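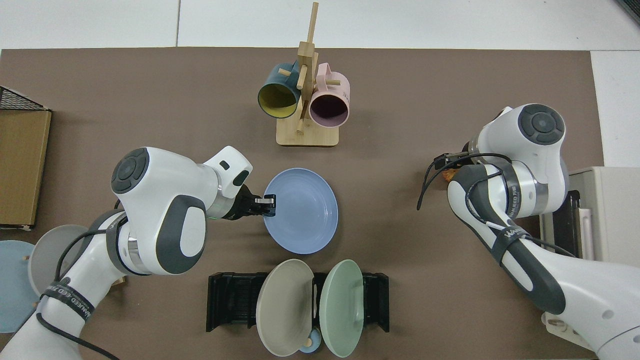
Right, I need opinions on mug trees. We've got 49 cm of worktop between the sink and the cooker and my other half says ours has to go. I like having mugs out where I can grab one. Two on the wooden tree, the teal one with the yellow inside and the pink one, plates upright in the black rack in front, and I'd call that tidy. He calls it clutter. Who's right?

tealeaf_jo
You are. Mugs in a cupboard get stacked and then the handles chip. I've had a Skokaton tree for 18 months and it's been fine, bit wobbly if you load one side.

grumpyspoon
Sorry, with him on this one. They collect dust and kitchen grease. If you drink out of the same two mugs every day, just leave them in the rack!

tealeaf_jo
Dust? How long are you leaving them up there, grumpyspoon? Mine are back in use by teatime.

bramblejam
Hooks under the wall cupboard. Quinlan do a screw-in set. Frees up the worktop and you keep your mugs out.

Original poster
Can't do hooks, we rent and the landlord is funny about holes. Also some of my mugs are heavy old things (from a pottery in Sorkau, more than 2000 miles in hand luggage, don't ask) and I'd worry about them coming down.

grumpyspoon
Fair enough on the hooks. I still think the plates are your problem. A rack is for drying, put them away after.

bramblejam
Disagree, I store mine upright all year round. Much easier than lifting a whole pile to get at the bottom one.

Original poster
Same here! Anyway I've offered to move the tree next to the kettle for a week and see if he stops moaning. Will report back.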